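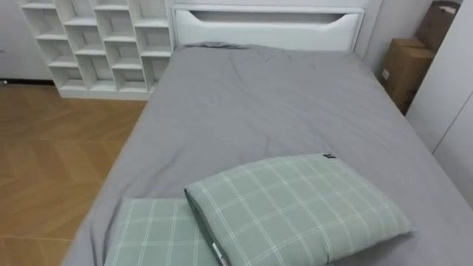

Adwoa Laryea no cree que una cama bien hecha demuestre nada, y así lo escribió en respuesta al primer borrador de la guía de buenas prácticas para robots domésticos que Grerkum sometió a consulta en julio. Su objeción ocupa media página y pide que la palabra «seguro» desaparezca de todo el texto mientras no se diga seguro para quién, en qué vivienda y con qué personas dentro.

Grerkum ha aceptado la objeción

Comunicado de prensa
8 de marzo de 2026

Grerkum publica hoy la versión revisada de su guía para la evaluación de robots en dormitorios y otras estancias privadas. La asociación de usuarios retira de ella el sello de conformidad que había propuesto en el borrador y recomienda a los compradores que desconfíen de cualquier distintivo similar hasta que exista un método de ensayo que un tercero pueda repetir.

La guía tiene cuatro capítulos. El primero se ocupa de las pruebas, y es el que más ha cambiado. Durante la consulta se recibieron 868 observaciones, muchas de ellas sobre el mismo punto: los fabricantes eligen la habitación, eligen los objetos, eligen la hora y después publican un porcentaje de éxito. Una almohada colocada sobre una funda lisa dice poco sobre lo que hará la máquina cuando haya un niño dormido debajo de la manta, un cargador enchufado junto al colchón o un gato.

Grerkum pide que todo porcentaje vaya acompañado de la lista completa de intentos, incluidos los interrumpidos por un operador. Pide también un mínimo de 500 repeticiones por tarea, repartidas en cuatro viviendas que el fabricante no haya amueblado. La cifra es discutible y la asociación lo reconoce en el propio documento. Parte de los participantes la considera insuficiente; otros la consideran ruinosa para las empresas pequeñas. Nadie ha presentado hasta ahora datos que permitan zanjar el asunto.

El segundo capítulo trata de los obstáculos corrientes. Cajas de cartón en el hueco entre la cama y el armario, etiquetas cosidas que sobresalen de una costura, un edredón gris con pliegues suaves: son cosas que hay en un dormitorio y que rara vez figuran en los protocolos. La guía exige que se ensaye con ellas puestas donde estén. Si el personal técnico despeja el paso antes de empezar, la prueba debe constar como asistida.

El tercero aborda las imágenes. Un robot que trabaja en un dormitorio registra un dormitorio, y las hojas de producto suelen resolverlo con una frase sobre el compromiso de la empresa con la privacidad. Grerkum no da valor a esa frase. Reclama un plazo de borrado expresado en días, el nombre de la entidad que conserva los archivos y un interruptor físico que corte la captura sin pasar por una aplicación.

El cuarto capítulo, dedicado a la responsabilidad, sigue incompleto. El grupo de trabajo no ha logrado ponerse de acuerdo sobre quién responde cuando un equipo recibe una actualización a distancia y cambia de comportamiento de un día para otro. La guía se limita a pedir que cada actualización quede registrada y que el usuario pueda rechazarla. Es poco – y se publica sabiendo que es poco.

Tres empresas participaron en la consulta. Cosonach ha anunciado que entregará los registros completos de sus ensayos con el modelo Plilen, aunque sin fijar fecha. Mittal apoya el capítulo sobre obstáculos y rechaza el de las repeticiones, que califica de «desproporcionado para una tarea de bajo riesgo». La tercera pidió no ser citada. Grerkum recuerda que el riesgo bajo es precisamente lo que el ensayo tendría que probar, y que ninguna de ellas ha aportado la documentación solicitada en el anexo.

La guía es voluntaria y carece de efecto legal. La asociación no certifica productos, no cobra por revisarlos y no autoriza el uso de su nombre en embalajes ni en publicidad. Expresiones como «conforme con Grerkum» o «alineado con la guía Grerkum» deben leerse como afirmaciones del vendedor.

Laryea ha leído la versión definitiva y mantiene parte de sus reservas. «Han quitado la palabra y han dejado la idea en dos párrafos del anexo», señala. La asociación ha incluido su nota íntegra al final del documento, sin respuesta.

El texto completo, el anexo de ensayos y las observaciones recibidas pueden solicitarse a la oficina de prensa de Grerkum. El plazo para enviar comentarios al capítulo cuarto permanece abierto.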